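We use cookies to remember your settings. Accept | Manage preferences

Trisgate Utility Room Guide
Section 4: Folding and putting away trousers
By Ekrem Oral, March

Before starting, fit the wall basket and the hook rail as set out in Section 3. Keep the folding surface clear of anything that doesn't belong to the load.

1. Empty the pockets and fasten the button. Close the zip fully.

2. Lay the trousers flat, lengthwise across the surface, with the waistband to one side. Smooth the legs from the waist down with the palm of the hand.

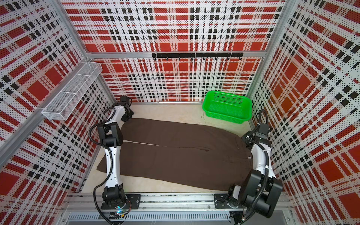 3. Bring one leg over the other so that the inside seams meet. If the crotch sticks out, tuck it in to make a straight edge.

4. Fold the hems up to just below the waistband, then fold in half again. Thick cloth — cord or heavy denim — may only take the first fold.

5. Place the folded pair in the floor basket with the last fold facing up.

Note: The wire basket on the wall is for socks, belts and other small items. Trousers are too heavy for it.

Note: Pairs that crease easily can go on the hook rail by a belt loop. Use one hook per pair.

CAUTION: Do not fold damp trousers. Dye from dark cloth can mark the surface.

CAUTION: Do not lean on the wall panels when reaching for the rail.

Replacement hooks are listed in Section 7 under part number 741.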